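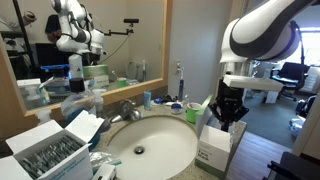

Hard Water, Soft Habits: How Tollside Households Live With Their Tap Water

Project report, spring term

When I moved to Tollside for college, the first thing my landlady told me (before the Wi-Fi password, before the trash days) was never to fill the kettle from the tap and leave it overnight. I grew up with soft water and had no idea what she meant. By the end of my first month I had a kettle with a white crust in it and a project topic.

Tollside gets its water from two places. The older part of town, down by the Sampaio bridge, has always used wells sunk into limestone. The newer streets were switched over in 2000 to the Miden reservoir, where the water is a good deal softer. People talk about "Miden water" and "well water" the way other towns talk about football teams, and I wanted to know whether the difference changed anything people do at home.

I put a one-page survey through 743 doors, split between the two supply areas, and got 183 back. That was more than I had dared hope for, and several came with extra sheets stapled on, which I read with great pleasure even when they were mostly about parking. 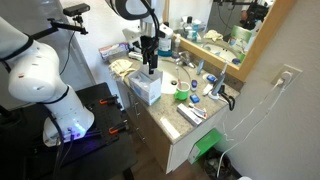 The questions themselves were simple. How often do you descale the kettle? Do you use more soap or shampoo than the bottle suggests? Have you replaced a shower head or a heating element, and did you blame the water? I also left a blank space at the end for home remedies, and I am so glad I did, because it became my favorite part of the whole project.

Well-water homes descaled far more often, as you would expect. Most used white vinegar, a fair number used citric acid, and one household swore by leaving a cut lemon in the kettle over a weekend. What surprised me was the reservoir side. Plenty of people there were still descaling on the old schedule, long after they had any need to, and when I asked a few of them why, they said their mothers had always done it on the first of the month. I found that rather lovely, and also a real problem for my neat little chart.
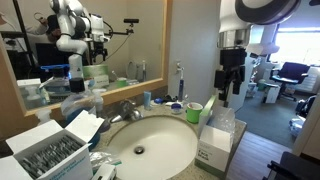 Renata Holub
Second-year student, Home and Community Studies

Soap was harder to pin down. Hard water makes less lather, so people pour more, but hardly anyone measures shampoo, and answers like "a blob" are not easy to compare. If I did this again I would ask how long a bottle lasts. I would also send the survey out in August, when the wells are low and the complaints are supposed to be at their loudest.

A good many people mentioned Fonora, the neighborhood radio show, which used to read out descaling tips between songs. I tried to get hold of old recordings and was told they had been taped over. So the lemon method, at least, will have to survive on paper. I have put all the remedies in the appendix, in the words people used, with the spelling left as it was.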